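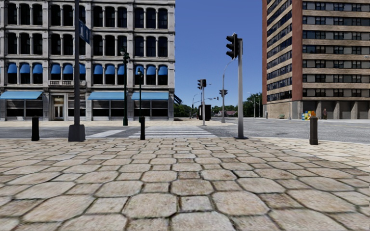

Ilum crossing set

Rendered street-corner views and matching wheel logs for Ilum, a small sidewalk robot built at the Gerkden shared workshop. The set is used to train and check the part of the software that finds a crossing, finds the curb, and keeps the robot away from posts. It also includes the scripts that made it and the notes needed to build a similar robot.

Status

Usable. The label format is settled. The folder layout may change once more when the night routes are added. The base drawings are complete except for the battery tray, which has been recut and not redrawn.

What is in the set

1616 rendered views, each with a class mask and a depth map
38 routes through the simulated corner, each stored as a list of poses
Wheel and steering logs replayed along every route
Drawings and a wiring list for the Kontogiannis base
Scripts to render, label, split and check the data

There are no real street recordings here. All the views come from the simulator. The logs come from the real wheels, run on blocks at the bench with the route speeds fed in.

The robot

Ilum is a knee-high cart that drives at a slow walk and carries a parcel box. It uses one forward camera, an inertial sensor and wheel encoders. There is no lidar, and the set assumes there won't be.

The lower half is the Kontogiannis base, the workshop's own frame design. It is bolted aluminum channel with a plywood deck. Drive comes from 2 hub motors at the rear, with casters in front. The deck lifts off with a quarter turn on each latch so that the electronics can be reached without turning the robot over. Earlier versions had the electronics underneath, and grit got into the connectors.

The camera sits on a short mast at the front of the deck. Mast height is set in the config and has to match the real mast. If you build your own and change the height, render the set again. A model trained at the wrong height puts the curb too close or too far, and the error gets worse near the stop line.

The scene

The corner is called Oltinbridge in all scripts and configs. It is a paved plaza that meets an asphalt road at a zebra crossing, with buildings on the far side. The plaza is laid in large octagonal slabs with smaller square pieces between them and dark joints. Bollards stand along the outer edge. There is a tall pole with a blue street-name sign, and traffic signals on both sides of the road.

It was picked over the other corners in the map for these reasons:

The paving has strong edges of its own. Early models read the dark joints as curbs and stopped in the middle of the plaza. The plain concrete corners never brought that fault out.

The plaza edge curves away on one side, so the robot can't follow a straight line to the crossing from every start point.

Bollards, sign pole and signal post differ in width and shade. The post class needs all of them. A model trained on the dark bollards alone missed the silver-grey part of the signal post.

The light is clear daytime sun. Paving in direct sun is paler than the rest, and the routes are laid so that some of them pass from one to the other.

Routes

A route starts on the plaza and ends either at the near edge of the crossing or on the far sidewalk. Each has a short plain name, such as "bollard gap left" or "wide approach from curve." The names are used as folder names with the spaces taken out.

Routes that end at the near edge are for stopping. The last views in these are spaced closer together, since that is where the stopping decision is made. Routes that go across are for heading. Between the two, the crossing-edge class appears in most of the set, so no extra weighting is applied to it.

Some routes pass between posts with very little clearance. They are marked "tight" in the route list. Leave them in for training. Take them out if you are measuring ordinary driving, because they pull the clearance figures down.

Labels

The masks come straight from the simulator's object tags, with the tags merged into the classes below.

walkable: plaza paving and sidewalk
crossing: painted bands and the asphalt between them
road: all other asphalt, including other road markings
curb: the edge between walkable and road
post: bollards, poles, lampposts, signal posts and their bases
person: any pedestrian
other: buildings, awnings, trees, sky and everything else

The curb class is not in the simulator. It is made afterward by taking the line where walkable meets road and thickening it. On the far side of the road it becomes very thin and then drops out. We stop labeling it past the far sidewalk.

Signal heads are tagged as other. Ilum does not read signals. It stops at the near edge of the crossing and waits for the person walking with it to press the go button.

Known problems

Thin objects far away are lost in the masks. A distant streetlight may show in the view and be missing from the mask. This doesn't affect driving. It does affect the score for the post class if you count every pixel, so the check script ignores posts past the far sidewalk.

Pole bases. The sign pole stands in a wide base with sloping shoulders, and the signal post has a flat one. In the first export the bases were tagged as walkable. The current masks fix this for the near side of the road. The far side still has the old tags.

Staining on the paving is part of the texture and repeats. A model can learn the repeat. Train with the color shift turned on.

There is no rain, no snow and no night. The robot should not be run in any of these with a model trained only on this set. We tried it on wet concrete in the workshop yard, and it treated the reflection of the door frame as a post.

Pedestrians are sparse. The person class is too small to train on by itself. The robot's bumper and the go button are the safety measures. The person class is not.

Street names and other lettering in the scene are often too blurred to read. Don't use the set for anything involving text.

Wheel logs

The logs hold wheel ticks, commanded speed, measured speed and motor current, all on one clock. They were made at Gerkden with the base up on blocks, so the current is lower than it would be on the ground. Use the ticks and speeds. Treat current as a check that the motor was running.

One motor has a tick that goes missing at low speed. It is a bad magnet in the encoder ring, and the part has been replaced since. The logs were not made again. The loader fills the missing tick by default, and the option to leave it alone is in the config under "repair."

Folder layout

views: rendered color views, by route
masks: class masks, same names as views
depth: depth maps, same names as views
logs: one log per route
routes: pose lists and the route list
base: Kontogiannis base drawings, cut list and wiring list
tools: scripts
config: mast height, lens settings, class merge table

Splits

The split is made by route, never by single view. Neighboring views on a route look almost the same, and a random split gives scores that mean nothing. The split list is stored with the routes. Please keep it if you want to compare results with ours.

Getting started

Install the packages in the requirements list. Run the check script in tools before anything else. It opens every view, confirms that the mask and depth map are there, and prints the names of any that fail. A clean copy prints nothing and exits.

To train the small model, run the train script with the default config. It is sized for the workshop's desktop, which has one older graphics card. Start it on Saturday evening when the laser cutter is off, as both are on the same breaker. If you are working somewhere else you can ignore that.

To render again with a different mast, edit the height in config, start the simulator, and run the render script. Renders go to a new folder and never overwrite the old one. Copy the class merge table over as well. The script does not do it for you.

Moving a model to the robot

Export with the export script and copy the result to the model folder on the robot. Put the base on blocks. Start the driver and hold a printed view in front of the camera, then watch the steering on the debug page. The wheels should turn slowly toward the crossing and stop when the print is moved close.

After that, do the yard test. Tape out a crossing with white tape on the ground, stand a couple of traffic cones where the bollards would be, and walk beside the robot with a hand on the stop cord. Try it from straight on first, then from the side. If it stops early on plain ground, check the mast height before you look at the model. A loose mast clamp has caused this more often than bad training.

The robot has only been driven in the yard and on the workshop's own path. It has not been on a public street.

Building the base

The cut list fits 2 sheets of plywood with room for mistakes. Drill the channel before bending the brackets. The holes for the motor plates are slotted so the belt cover can be adjusted, and the washers under them must be the wide kind or they pull through.

Wire the stop cord in series with the motor relay. It must cut power to the motors with the computer off. Test it that way, and test it again every time the deck has been off.

The battery tray drawing is out of date. The tray now sits farther forward to keep weight on the casters. Measure your own battery and leave space for the strap.

Changes

Curb class thickened and cut off past the far sidewalk.
Near-side pole bases moved from walkable to post.
Tight routes marked in the route list.
Loader fills the missing encoder tick.
Route names shortened in May. Old names still work in the loader.

License and contact

Data and drawings may be used and changed for any purpose, with credit to the Gerkden workshop. The simulator and its city map have their own terms and are not included here. Report errors through the issue tracker, and give the route name and the view number.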